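Hand soap

Hand soap is any soap or soap-like cleanser made mainly for washing the hands. It is sold as bars, liquids, foams, powders and gritty pastes, and it can be found beside nearly every household sink. The term covers both true soaps, made by treating fats or oils with an alkali, and detergent-based cleansers, which many people call soap out of habit and which most shoppers would be hard pressed to tell apart from the real thing.

History

Soap of one sort or another is very old, and for much of its history it was used for cleaning wool and cloth as much as for cleaning people. Hard bars made with olive oil were prized around the Mediterranean for centuries, while homes farther north often made do with softer soaps boiled up from animal fat and wood ash. Liquid soap was patented in the United States in the nineteenth century, but for a long while it stayed mostly in public washrooms, and the bar in its dish kept its place at home. The small bottle with a pump on top became a common household item only in the later part of the twentieth century.

How it works

Soap molecules have one end that mixes well with water and another that clings to oil. When the hands are rubbed together, the oily ends gather around grease and the dirt stuck in it, and the little clusters that form are carried off by the rinse water. Rubbing matters a great deal here – a quick dab and a splash leaves much of the grime where it was, particularly between the fingers and under the nails.

Forms and dispensers

Bar soap is long-lasting and needs very little packaging, though it turns mushy if it sits in a puddle. Liquid soap is thinner and usually contains a good deal of water, along with something to thicken it. Foaming soap is thinner still, and depends on a special pump that mixes air into the liquid as it comes out.

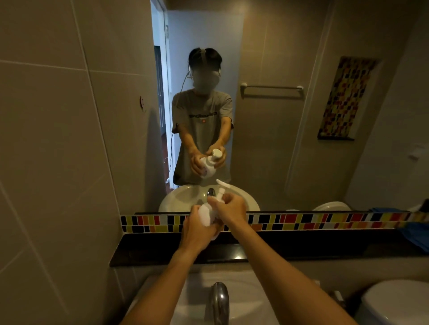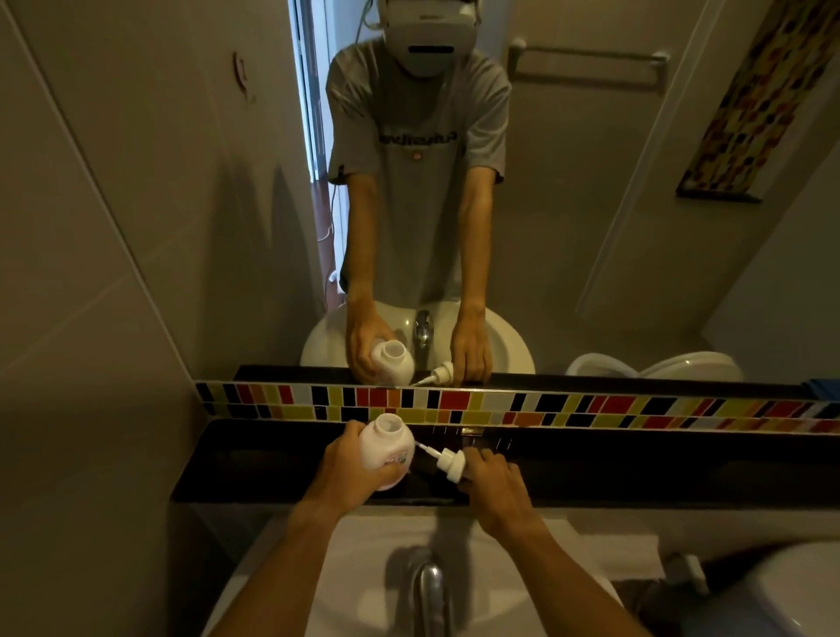
Pump bottles at a bathroom sink.

An ordinary pump works by means of a small chamber, a spring and a pair of valves. Pressing the head pushes soap out through the nozzle, and letting go draws more up the tube from below. A new pump may need several presses before anything comes out. Thick soap put into a foaming pump tends to clog it, a mistake made in a great many homes.

Refills are sold in pouches, cartons and large jugs. It is good practice to wash and dry a bottle before filling it again, and not simply to top up what is left, as germs can grow in old soap that has been watered down.

Local makers

Small soap works were once a familiar part of town life, and a few carried on into recent times. In Bostgate, the Seneviratne works employed 18 people at its busiest and made 11 kinds of soap, among them a lavender bar called Umaline that older residents still remember fondly. Its records, gathered by the local historian Nuria Cuesta, include 218 handwritten recipes, many of them small changes to the same few blends.

Skin care

Frequent washing can dry the skin, especially in cold weather. Lukewarm water, a mild soap and a plain hand cream afterward are the usual advice – and rings are best slipped off first, so that soap is not trapped beneath them.

See also: Bar soap; Hand washing; Soap dish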